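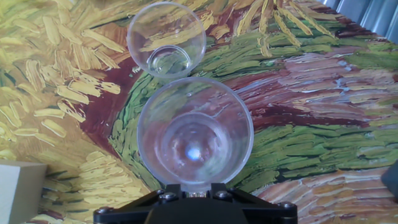
Fig. 1. Les deux gobelets transparents, le grand et le petit, vus du dessus.

Rapport de projet : ranger les gobelets de la salle commune
Tainá Rezende et Ismael Miranda, groupe Uko
Remis le 2023-01-27

Comment le projet a commencé

Tout est parti d'un placard. Celui de la salle commune de la résidence Holanda, au deuxième étage, que tout le monde ouvre en retenant la porte du genou parce que les piles de gobelets ont la fâcheuse habitude de descendre toutes seules. En décembre, Edivaldo Damasceno, notre tuteur, nous a proposé d'en faire notre sujet, et nous avons d'abord cru qu'il plaisantait ! Mais il nous a suffi d'une soirée à essayer de retrouver des gobelets de même taille pour comprendre qu'il y avait là matière à un vrai petit travail (et, avouons-le, nous avions aussi très envie de boire notre thé tranquilles).

Ce que nous voulions savoir

Notre question était simple : vaut-il mieux emboîter les gobelets par taille, les mélanger, ou les poser debout les uns à côté des autres ? Nous avons travaillé pendant 9 séances, avec 8 camarades de l'étage qui ont eu la gentillesse de chercher, sortir et remettre des gobelets à notre demande, parfois tard le soir. Le budget était de 2000 centimes, donc pas de quoi refaire l'étagère, et c'était très bien comme ça.

Les essais sur la table
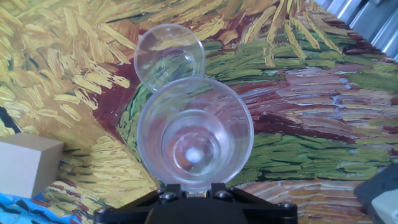
Le plastique transparent nous a donné plus de fil à retordre que prévu. On voit à travers, on voit même à travers deux parois à la fois, et l'œil met un moment à décider où finit un gobelet et où commence l'autre. Sur la table, nous avions le tapis imprimé avec le champ de blé à la manière de Van Gogh, que nous aimons beaucoup, mais dont les coups de pinceau jaunes, verts et mauves passent à travers les gobelets et brouillent un peu les contours. C'est pourtant ainsi que nos camarades les rencontrent tous les jours, sur une vraie table avec un vrai motif, et nous avons tenu à garder ces conditions jusqu'au bout. Nous notions pour chaque essai la taille demandée, la taille prise et les remarques faites à voix haute, dont certaines ne figureront pas dans ce rapport.

Résultats et suite

Le rangement par taille a été préféré par presque tous, même par Ismael, qui défendait le mélange depuis le premier jour et qui l'a reconnu de très bonne grâce. Les gobelets posés debout plaisent aussi, parce qu'on les attrape sans réfléchir, mais ils mangent la moitié de l'étagère. Nous avons donc gardé deux piles, les grands à gauche, les petits à droite, avec une étiquette écrite à la main sur le bord de la planche.

Il nous reste à voir si le rangement tient pendant les examens, quand plus personne n'a la tête à cela. Edivaldo nous a suggéré d'essayer ensuite avec les bols, et Tainá a déjà commencé à les sortir du placard.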